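Edet 数据卡：双臂分拣工位操作记录

版本日期：2020年2月25日
维护单位：Wisto 自动化应用部
采集地点：Flindport 教具整理车间

一、概述
本数据集收录双臂设备在木质台面上整理字母积木的操作片段，共200段，供车间评估人机分工及岗位调整使用。整理工作原由人工逐块辨认、归位，设备引入后，员工主要负责上料、抽检和异常处置。

二、视角
每段记录包含腕部视角与头部视角。腕部视角用于核对夹爪与积木的相对位置，积木散放于台面边缘时亦须标注。 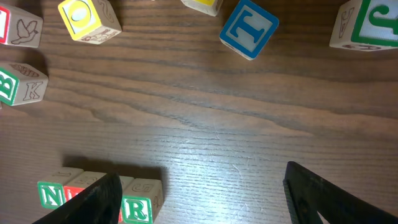 标注以单块积木为单位，字母、数字与图案分别登记。无法辨认的面记为“未定”，不得推测填写。

三、对岗位的影响
本工位原设5名整理员，现由2名操作员轮值，其余人员转入 Cakeo 产品线的质检与包装岗位。转岗人员须完成13学时培训，培训时间计入工时。操作员有权随时停机，停机次数不纳入个人考核。

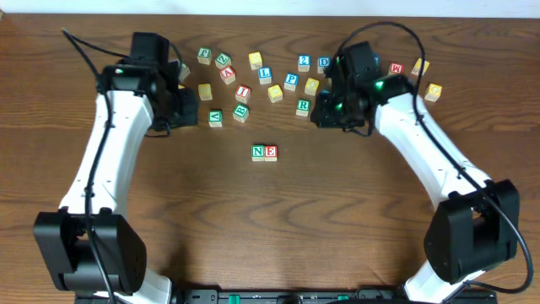
图2　头部视角：双臂夹爪相对，字母积木散布于台面。

四、使用限制
本数据集不得用于员工绩效评价。片段中如出现人员影像或语音，应在入库前删除。

五、已知问题
部分积木受夹爪遮挡，标注完整度不一；台面反光可能影响边框颜色的判定。上述片段已列入12月复核清单，复核结果随下一版本发布。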